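Koltton opens laundry and utility room advice service in Imcombe

2 min read

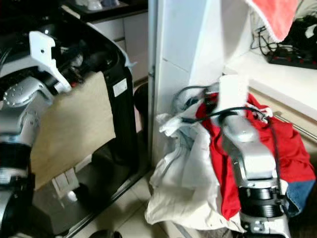

12 August 2019 – Koltton has opened a free advice service in Imcombe for households short of space for washing and storage. Staff will visit homes and suggest where large appliances, cabinets and piles of clothing might best go.

A trial in February covered 105 homes. Most people asked for more clear floor between the appliance and the wall.

Visits last 50 minutes and can be booked through the Koltton office.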